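Fokora Trek 2 Sleeping Mat

The Trek 2 is a self-inflating mat for hill walkers and trekkers who camp most nights of a trip. It replaces the older Vonance mat in our hire and sale range. We have kept the same width, as people liked being able to turn over without ending up on the groundsheet.

Open the valve when you reach camp and leave the mat flat while you put the tent up. It will do most of the work by itself, and a few breaths will firm it up. On cold ground, put a foam mat underneath - the Lamus one fits well and costs very little. 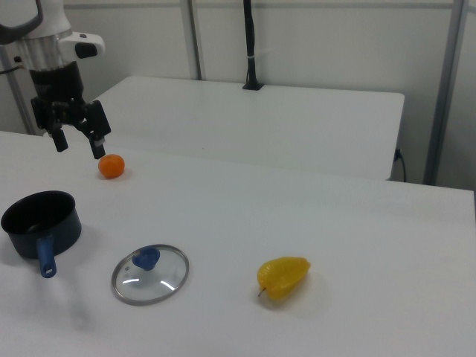 To pack it away, open the valve, fold the mat in half lengthways and roll slowly from the foot end. Close the valve before you let go. The stuff sack has a bit of spare room, so it still goes in with cold hands.

Included: mat, stuff sack, 2 repair patches, tube of glue
Maximum user weight: 200 kg
Colours: grey or dark green
Hire: minimum two nights, collected from our Zou shop

Hired mats come back to us for cleaning and a leak check between trips. If yours goes down overnight, check the valve for grit first. Small holes can be patched in camp, but leave the glue to set for 10 hours before you lie on it.

Not suitable for use on water.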